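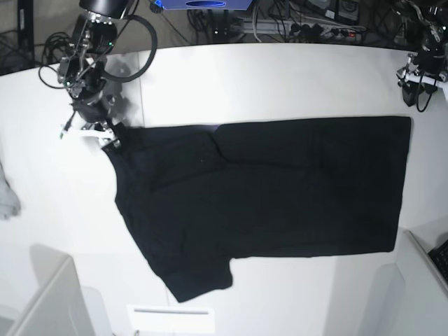
Folding table notes, May, 4 pm and still going

OK, so the black tees. I'm writing this down while I'm still annoyed, which is when my notes are most useful (Mélanie says they're also the funniest then, so you're welcome, Mélanie).

The short version is that black jersey is a pain to lay out. On the white tabletop you get the outline of the shirt beautifully, every edge as crisp as a paper cutout, and then inside the outline you get almost nothing. Creases vanish. I smoothed one this morning, stood back, felt very pleased with myself, and then ran my palm over it and found a ridge running most of the way along one side where the fabric had doubled under. I only saw it once I bent down and caught the light on it! So from now on it's palm first, eyes second for anything darker than the navy.

The other thing is the angle. I keep telling everyone to start with the hem parallel to the table edge and then I never do it myself. If the shirt goes down crooked, the folds come out crooked too, and by the third fold you have a sort of lopsided envelope with a sleeve poking out. Turning the whole shirt once it's flat is a bad idea because the collar bunches up and you lose all the smoothing you just did. Better to pick it up by both shoulders, give it one shake, and lay it down again. Takes a few seconds. I timed myself being stubborn about it instead and it was much longer, and no, I'm not writing down how much.

Sleeves: short sleeves want to do their own thing. One will lie flat and the other hides under the body or sticks straight out. I pull each one out to its full length, flatten it square, and only then fold it in over the chest. Līga folds hers in before she has the body flat and somehow gets away with it. I've tried her way on four shirts now and got two decent ones, so I'm calling that a draw and going back to mine.

What I did for the black ones, in the order that worked:

Shake out from the shoulders, lay front side down.
Collar away from me, hem toward me, line the hem up with the table edge.
Palm from the middle out to the sides, then from the collar down to the hem. Feel for ridges.
Sleeves out flat, both of them, check underneath.
Side in to about the middle of the shoulder, sleeve back over itself. Same on the other side.
Bottom up to just short of the collar, then in half again.

The collar is still where mine go wrong. If the neckline is tilted when I start, the finished fold has one corner fatter than the other and it won't sit in a stack. A stack of Dreltura shirts I made before lunch was leaning like a bad cake by the time I got to the top. I redid the bottom half and left the rest, sorry.

Fabric notes, for whoever does the next batch. The Pivutex ones are a bit heavier and hold a crease once you press it in with the side of your hand. The Dreltura ones are softer and slide around, so press, then let go slowly. If you whip your hand away the fold opens right back up. Līga thinks a quick steam would sort it, and she may be right, but the steamer lives across the hall and I'm not walking it over for tees.

Lint! White table, black shirts, every speck ends up on the wrong one. I wiped the table before starting and again at 2, and I still had fluff along the hems. The sticky roller is nearly finished, there are maybe a few sheets left. Somebody please put rollers on the shopping list (I'm somebody, I know, I'll do it).

Total so far is 19 folded to a standard I'd show another person, plus a small heap I'd rather not discuss. Mélanie wants to try the gray heather ones tomorrow, and I'm all for it, you can at least see what you're doing with gray.

Still to do:
Measure the finished fold on a Pivutex and a Dreltura and see if they come out the same width.
Ask Līga to do one slowly so I can see what on earth she's doing with that sleeve.
Rollers.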